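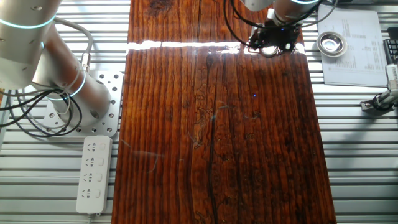
March, bench log, late again

Gripper swap day. Second arm is wearing the black Plondumik head now, the Verkeo one is back in its foam. Took way longer than the 12 minutes the sheet promises. Two of the screws are a different length from the rest and the sheet mentions this on page 5, after you've already put them in wrong. Sheet is sitting on the ribs with the steel dish on it so it stops sliding off.

Rings cyan on both arms by 7, first time all week they came up together. Did a slow pass over the plank before anything else. Bright stripe of glare right across the varnish near the top, and of course that's where the head hangs. Turned the lamp, stripe moved, did not go away. Might try a bit of tracing paper over the lamp tomorow. Or just use a duller board, but I want the glossy one in the set, it's the kind of surface that made the Verkeo camera give up in the first place.

Blue dot is holding still at least. Little right of center, which is wrong, should be center. Left it. If I fix the offset now I can't compare with the old runs.

Notes while I remember:

Verkeo. Lighter, quick to close, fingers have a tiny bit of play. Camera good on matte stuff, bad on shiny. Connector is a joy, one click.

Plondumik. Heavier, you can hear the wrist working for it. No play at all that I can feel. Connector horrible. Cables stick out both sides and I don't like the loops on the left, one big wrist turn and they'll snag. Tie them back BEFORE the long run, not after, you know what happened last time.

Ko controller. Same as ever. Slow to boot, then fine. Dropped the second arm once around lunch, came back after a restart, no error in the log. Wrote down the time on my hand and then washed my hands.

Harkorness controller still in the box. Said I'd try it today. Didn't.

Did 5 touches on the grain with the Plondumik, low force, then 5 more with the speed up. Slow ones landed where I asked. Fast ones drifted toward the left arm, almost 2 mm on the worst. Could be the extra weight, could be my payload number, which I copied from the Verkeo file and only sort of edited. Need to weigh the head properly. Kitchen scale from home??

The long crack in the lower half of the board bothers me. Camera sees it as an edge and wants to line up to it. Kind of useful? A dark line that runs all the way down is easier to follow than the grain. But then I'm testing the crack and not the wood. Keep touches in the upper part for now, glare and all.

Other thing, power strip is right under the left arm's plate and I have to reach past the cables every time I want to get at it. Move it. Been saying that since Febuary.

Tomorrow: weigh head, fix payload, tie cables, lamp. Then the fast touches again. Then the Harkorness box if there's any day left. Eat something first.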